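Rinsing rice in the mixing bowl or in the cooker pot?

ronel_55
The booklet with our cooker says to wash the rice in its own inner pot. I've always used a steel mixing bowl and tipped it in afterwards. Is there any harm in the pot?

Hobwatcher
Use the bowl. The coating on my first pot was worn through at the bottom and I put that down to four years of swirling grains round in it.

Mandcombe Mike
Disagree. I've washed in the pot for nine years and the coating is fine. You lose grains every time you tip from one thing to another, and it's another item to wash up.

ronel_55
I do lose a few down the sink — not enough to bother me.

Hobwatcher
Drain through a sieve then. A wide bowl is easier to get your hand round in as well.

tilly_r
We use bowls at club. Measure with the plastic cup, level it off, straight into the bowl, then cold water until it stops going cloudy. For small portions it's roughly 400 g between the table.
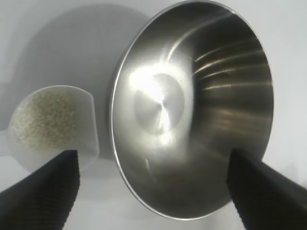
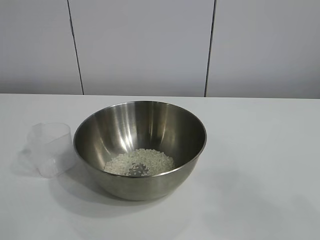 Rakbridge Community Cookery Club — Friday group

Second one has the rice in. It only just covers the bottom of a bowl that size, so there's plenty of room for water.

Mandcombe Mike
Looks like more washing up to me. Each to their own.

ronel_55
Sticking with the bowl, and I'll try the sieve. Does anyone soak theirs as well?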